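Robot arm learns kitchen tasks from fewer demonstrations

Nov 23, 2019

A small research team at Sonthorpe has published results on a method that helps a robot arm to learn table tasks from a mixed set of recordings. The method is called Wistidex. It was trained on 1,238 demonstrations, in which a person guided the arm through short jobs with bowls, trays and pieces of cloth.

The main idea is simple to explain. Many demonstrations contain pauses and small corrections, and the robot usually copies these together with the useful motion. Wistidex gives every part of a recording a weight, so the weak parts have less influence on the training. In the tests, a policy trained with the 378 highest-weighted demonstrations did as well as a policy trained with the full set.

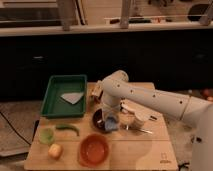
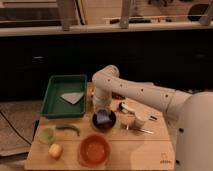 The arm over the dark bowl on the wooden work surface, with the green tray and the orange-red bowl also within the setup.

"We expected to lose something when we removed so much data," said Paavo Koivisto, who leads the work. "The loss was too small for us to measure – this surprised the whole group."

The method still has limits. Training takes roughly 4 hours longer than before, and the weights must be computed again when a new kind of object is added. Soft objects remain the most difficult, and the team reports that the grasp on cloth is often too shallow.

The report was written together with Halonen, a company that makes software for robot control. A second study will begin in February at the Grurkthorpe laboratory, where the same method will be tried with 2 arms that work at one table. The code will be shared after that study is finished.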